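Separación entre ingredientes y zona de montaje en una célula con brazo: ¿hay algún criterio escrito?

munaletti_taller
24 de marzo de 2021

¡Hola a todos! Estamos preparando un puesto de montaje de hamburguesas con brazo para el taller de Caltoditz y me toca redactar las normas de uso. De la parte de seguridad de la célula voy servido, lo que me falta es la disposición de la mesa. ¿Separáis siempre los ingredientes de la zona de montaje? ¿Y qué hacéis con las migas entre una tanda y otra? Me vale cualquier costumbre que os funcione, aunque no venga en ningún manual.

Aguiar

¡Qué buen tema! En Dillomberg llevamos 68 tandas montando hamburguesas y la hoja de normas ha cambiado un montón. Lo primero que pusimos fue que cada ingrediente tiene su carril y que en el central solo se monta.

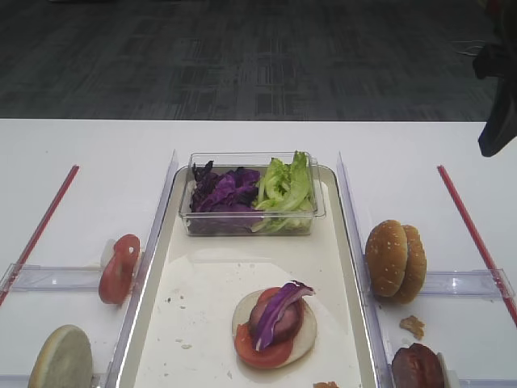
Las normas de disposición las leemos en voz alta antes de arrancar, y os aseguro que se nota. El pan, el tomate y la carne van de pie en los carriles laterales, apoyados o sujetos, para que la pinza los coja por los lados. La col morada y la lechuga comparten recipiente transparente dentro de la bandeja, cada una en su mitad, y esa mitad no se cambia nunca a media tanda. Los separadores son transparentes, muy cómodos para vigilar, pero comprobad con vuestra cámara que los bordes no den reflejos. Y la limpieza: una bandeja con migas y marcas como esa se cambia antes de la siguiente hamburguesa. Nosotros lo apuntamos en la hoja, con hora e iniciales.

Ah, y el brazo aparcado fuera de los carriles siempre que alguien meta las manos. ¡Esa va la primera y en mayúsculas!

tornillo3019

Depende del brazo.

col_y_pinza

Muy de acuerdo con Aguiar en lo de los carriles. Yo añadiría 3 cosas: pinza apta para contacto con alimentos (pedid el certificado por escrito), paños distintos para la mesa y para la pinza, y un límite de tiempo para la carne fuera de la nevera, el que marque vuestro plan de higiene. Si el producto es solo para ensayos y no se come, ponedlo en un cartel bien grande. Para el riesgo mecánico mirad la ISO 10218, ¡con paciencia, que es larga!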